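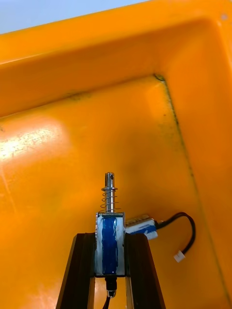

Orange plastic tray with grime along the inside corner seam.

Cleaning and lining workshop trays

Dirt in a parts tray collects where the walls meet the floor. Wiping spreads it. Tip out the swarf first, then run a dry 12 mm paintbrush along each seam and vacuum what lifts.

For plastic trays use warm water and washing-up liquid. Leave it standing in the corners for ten minutes, then work along the seam with an old toothbrush. Do not use cellulose thinners, which soften many plastics. Dry upside down on a rack overnight.

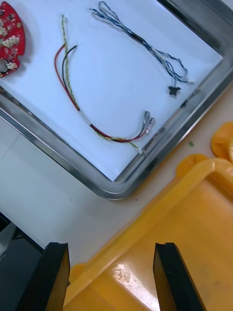 Paper liners should be cut 5 mm short on each side so that they lie flat. Plain white shows up dropped screws better than newspaper does. Change the liner at the end of each job, or every Friday if the bench is in steady use.

Stainless trays tolerate white spirit. Rinse afterwards and wipe with the grain. Avoid wire wool; it leaves particles that rust.
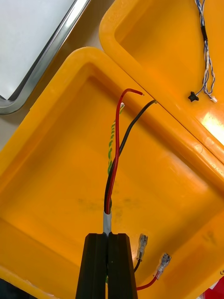 Label trays on the short end, facing out. Karim Fawzy at the Tilthorpe workshop numbers his by shelf and writes the job number on masking tape beneath (454, 466 and so on). Masking tape left on over the winter goes brittle, so replace it in November.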